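The hardware store in Drirnville opens at seven, and by the time I got there one morning in September the owner had already cut four keys and sold a sump pump. She has run Gajewski Supply for 20 years. Before that it belonged to her uncle, and before that it was a feed store, and there is still a loading door at the back that is wide enough for a wagon.

She agreed to talk as long as I didn't mind her getting up. She got up a lot.

"People ask me how I compete with the big places out by the highway," she said. "Mostly I don't. If you want a patio set, go there. If you want one bolt, come here."

The one-bolt business is most of what she talks about. She sells fasteners loose, by the piece or by the pound, and has kept doing it after her main supplier, Werano, moved nearly everything over to blister packs. She still buys from them in bulk and sorts the stock herself in the evenings.

"A box of twelve is no good to a man who needs two," she said. "He'll buy the box once. The second time he'll just let the gate hang crooked."

The store has 56 drawers along the north wall, each with a sample of what is inside wired to the front. Her uncle made the drawers. She replaced the labels last winter, because the old ones were in pencil and she was the only person left who could read them. Some of the threads in the bottom row are sizes no longer made. She keeps them for farm equipment and for one customer who restores pumps.

I asked whether she had thought about putting the inventory on a computer. She has, and did, for a while. The system was called Plaltell and came with a scanner and a monthly fee.

"It was fine for paint," she said. "Paint has a bar code. A washer doesn't have a bar code. I'd sell 39 washers and type in 39 washers, and there'd be three people waiting behind him." She used it for one season and went back to a notebook, though she kept the card reader.

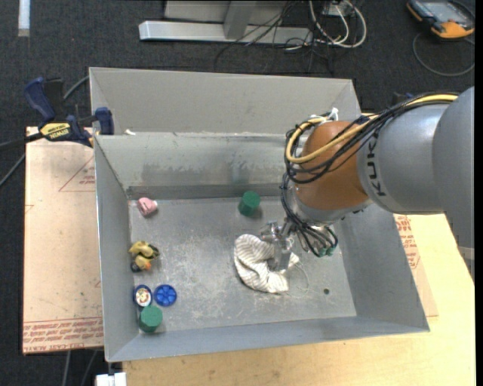 Scratches and scuff marks on the floor of a metal bin.

She is less sentimental about the building than I expected. The roof leaks over the plumbing aisle. The heating bill in January is more than she paid for her first car, and she would move to a smaller place if one came up on the same street. She would take the drawers with her and leave the counter.

What she would miss is the loading door. In the spring she props it open and does the repairs there – screens, mostly, and lawn mower blades. She charges the same for sharpening as she did when she started. I asked why, and she said she had never gotten around to changing the sign.

She has no plan for who takes over. Her daughter works in another state and likes it. There is a high school student who comes in after class and is good with customers, but he wants to be an electrician, and she has told him he should.

"I'm not worried about it this year," she said. "Ask me when the roof goes."

A man came in then with a hinge in a sandwich bag, and she went over to the drawers with him. They needed 2 screws. She found them in the fourth row and wrote the sale down in the notebook.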